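Product Review: Vevance Keltura Work Surface, White
Reviewed 10/26/24

The Keltura is a plain white tabletop sold by Vevance for use in classrooms, workrooms and shared offices. Our department bought nine of them in March to replace older tops that had become difficult to clean. This review covers daily use since that time.

Assembly was straightforward. Each top attaches to the Talpur base with bolts supplied in the carton, and one person can complete the work in 21 minutes. The printed instructions are clear, although the diagram for the rear bolts is too small to read comfortably.
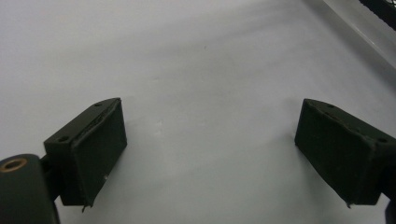
Cleaning has been the strongest point in daily use. Pencil and water-based marker come off with a damp cloth. Permanent marker requires the Nirnine cleaner recommended by the seller, and on two of our tops a faint gray shadow remained after treatment. Departments that use permanent ink regularly should order a cover sheet at the same time.

The white finish makes small parts easy to find, and staff who sort hardware have asked to keep these tops. Under strong overhead lighting the glare can be tiring over a long session.

Each top weighs almost 40 pounds, and two people should lift it. The corners are square and should be fitted with guards where students pass closely.

The warranty runs for 18 months and excludes heat damage. We recommend the Keltura for general bench work and have requested a further order for the second floor.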